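A bowl for every day

Nneka Jibrin began to work with clay at the age of 40, after 16 years in the accounts office of a shipping firm in Prokham. Today she keeps a small studio in Allilholm, behind the old bakery, and she sells most of what she makes at the Grallell market.

I ask her first why she makes so few shapes. She laughs and puts the kettle on. "I make bowls, mugs and one kind of jug," she says. "People ask me for vases. I don't keep flowers in my own house, so I would be guessing."

Her favourite glaze is a brown one, which she learned from her teacher, Mr. Besnard. The recipe has changed 3 times, always because a supplier stopped selling one of the materials. "He used to say that the colour belongs to the kiln. I was annoyed by this for two years. I wanted it to belong to me." 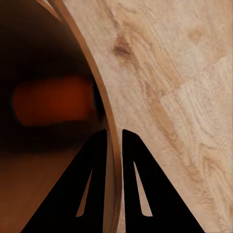
Dark brown with a lighter rim, beside pale wood.

We speak then about money, a subject she does not avoid. In the winter she teaches 2 evening classes, and the fees pay for the electricity. The prices at her stall have not changed since last October. "A bowl should be cheap enough that you are not afraid to wash it," she explains. "When somebody tells me it is kept on a high shelf, I feel a little sorry."

Does she miss the office? She thinks about the question for some time. "I miss the lunches. We had a very good cafeteria, and my neighbour at the next desk always brought pickles."

Before I leave, she shows me the notebook where she writes down each firing. The newest page has only the date, May 23, 2019, and one word: "Wait."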